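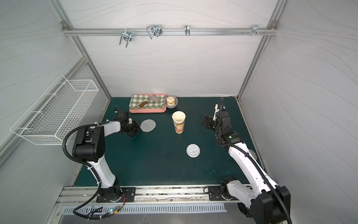 Rarkitz changes labelling rules for unwrapped baked goods

April 1, 2020

Bakeries, cafés and canteens in Rarkitz will have to show allergen details next to every kind of unwrapped baked product from June, under a revised trading order approved by the town council.

The order replaces a rule that let sellers keep a single printed folder behind the counter and produce it when a customer asked. Under the new text, a written notice must stand within one metre of the product and be readable without staff help. The folder may be kept as a back-up but no longer meets the requirement on its own.

The change applies to some 160 registered food premises in the town and in the neighbouring district of Vernell, which shares an inspection service with Rarkitz. Market stalls are included if they trade on more than seven days a year. Private sales and school cake stalls remain exempt.

Ludger Thiele, who heads the inspection service, said the old rule had been hard to check. "We could confirm that a folder existed. We could not easily confirm that it matched what was on the counter that morning," he said. Recipes had often been changed after a switch of supplier without the folder being updated.

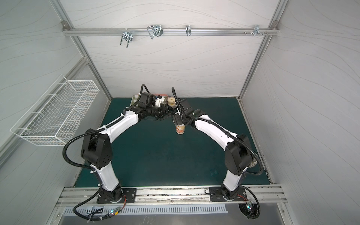 Photo: Lutz Lindemann

The notice must name any of the 14 allergens listed in food law that are used as an ingredient. Sellers may use one notice for a group of products, but only if all products in the group contain the same allergens. General wording such as "may contain nuts" across a whole counter will not be accepted. Where cross-contact is a real risk, it must be stated for the product concerned.

Letter height is set at a minimum of 7 mm for the product name and 4 mm for the allergen list. Handwritten notices are allowed if they are legible and in permanent ink. Chalk is allowed for the product name only.

The bakery wholesaler Pfeiffer, which supplies dough and finished goods to many of the affected shops, has asked for a longer changeover. Its technical manager, Jahangir Weerasinghe, said the company would send allergen data with each delivery but needed to alter its stock system first. The council has given wholesalers 16 weeks from the date of approval to do so. Retailers get no extension.
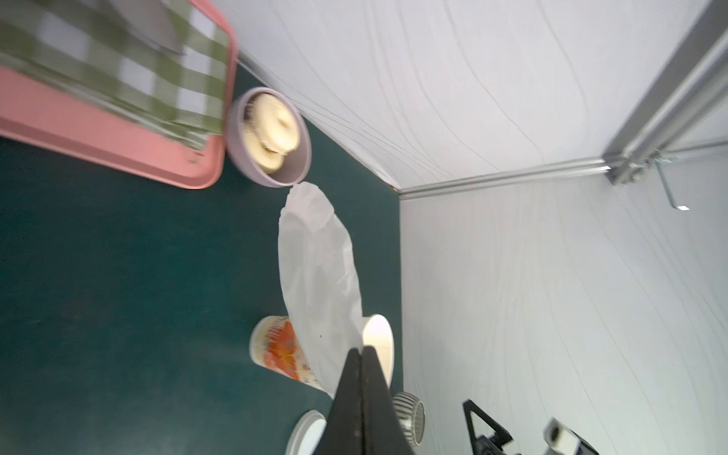 Self-service is dealt with in a separate section of the order, which was rewritten after the public consultation. The first draft covered only display cabinets with doors and left open what should happen with goods set out on counters and tables. The final version covers any container from which customers help themselves. A stack of doughnuts in a round bowl, like the pale ones in the lavender bowl, is treated as one product if all are made to the same recipe, and needs one notice. If a second recipe is added to the bowl, both must be named, or the goods must be separated. Tongs may not be shared between containers with different allergen lists.

Inspections under the new order will begin in June. A first failure leads to a written warning and a repeat visit within 21 days. Fines apply from the second failure. Templates for the notices can be downloaded from the inspection service or collected in print from the Ruton business centre, where Oluf Bach is the contact for small traders.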